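Positive COVID test on day 11, no symptoms. Still contagious?

Posted in Respiratory Illness, 9/17/24

I tested positive on a home antigen test after a trip to Luralstead. Fever reached 101 the first night and was gone by day 3. Cough ended on day 7. I am 24, no asthma, no other conditions, last vaccine dose in April.

I have tested every other day since. Day 9 was a clear line. Day 11 (this morning) is a faint line, visible within the reading window. My employer in Preltby wants me back on site and has no written policy. I share a bench with one coworker who takes an immune-suppressing drug.

Does a faint line at day 11 mean live virus, or leftover material? Would a lab PCR settle it?

stindeo_lab

A PCR will not settle it. PCR detects genetic material and can stay positive for weeks after the infection is over. Do not order one for this purpose.

The antigen test detects viral protein. It follows infectious virus more closely than PCR does, but the match is imperfect. A faint line late in the illness usually means a low amount of protein. Some people in that state still shed virus that can be grown in culture, and many do not. A home test cannot separate the two groups.

What I would do in your position:

Test again on day 13, same brand, same time of day. Read it at the time printed in the instructions and not later. A line that shows up after the window closes does not count.

Treat two negatives taken 48 hours apart as the end point for close contact with the coworker.

Until then, wear a fitted N95 at the bench or ask for a different one. Bench work is face to face at arm's length.
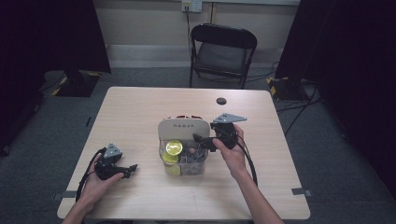
Two-handed work at a table, clear plastic bin in the middle.

If your fever comes back or the cough restarts, count that as a rebound and begin the isolation period again.

Cledwyn Pumphrey

Agree on the PCR. One addition: tell the coworker directly. With that type of drug they may want to call their own doctor before you return, and they can't do that if they don't know.

iordache80

i was positive 2 weeks and went back after the first one, no one got sick. faint line is nothing imo

stindeo_lab

One case with no spread does not show the risk is zero. The immune-suppressed coworker is the reason for the extra days.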